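Rustberg Community Water Monitoring
Progress report to the Girkik Fund, Aug 16, 2021
Prepared by Umesh Kashyap

Sampling at the creek sites continued on schedule this period. The team collected 387 samples from 22 sites. Turbidity stayed within the guideline at all but 2 sites, both downstream of the quarry road culvert. Repeat samples from those sites are with the lab. 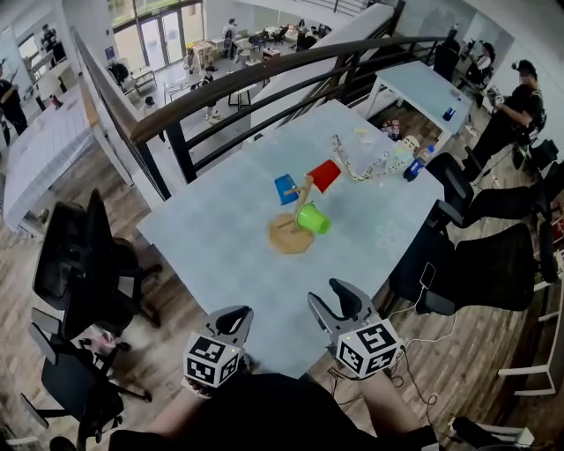

The conductivity meter was recalibrated after drifting low. Readings taken before recalibration have been flagged in the data file and left out of the averages.

Spending is on budget, apart from $200 in extra courier charges, which we ask to move from the travel line. Rónán Quinlan will take over site access agreements from the end of August. The agreement for the upper weir is still unsigned.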